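Spur gear

A spur gear is a toothed wheel whose teeth run straight across the rim, parallel to the shaft it turns on. It is the simplest and most common type of gear. Spur gears are used in pairs or longer trains to change speed, torque or direction between parallel shafts.

Form

The body is a disc or short cylinder with evenly spaced teeth on its outer edge. A hole in the center, called the bore, takes the shaft. Larger gears often have a hub, a raised collar that supports the shaft. The gear is fixed in place with a key, a set screw or a press fit. Where two gears mesh, the smaller is called the pinion. A pinion with 20 teeth driving a gear with 100 teeth gives a ratio of 5 to 1.

Materials and finish

Steel is the usual choice where loads are high. Brass, cast iron and nylon are used for lighter or quieter work. After turning, a steel face may keep fine swirl or spoke-like marks from the machining, which have no effect on how the gear runs. 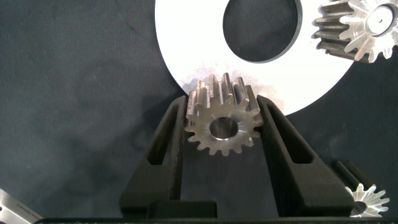
Assembly and spacing

Flat rings, called washers or spacers, are placed beside a gear to set its position along the shaft. Parts are normally laid out on a cloth before assembly so the faces are not scratched. Teeth are checked for burrs and old grease is wiped off.

Noise and wear

Straight teeth meet along their full width at once, so spur gears are louder at high speed than helical gears. Pitting near the pitch line is a common sign of wear.

Further reading

Sakamoto, Kanako. Gear Trains for the Small Workshop. Chiba: Nevska, 205 pages.

See also

Helical gear
Pinion
Rack and pinion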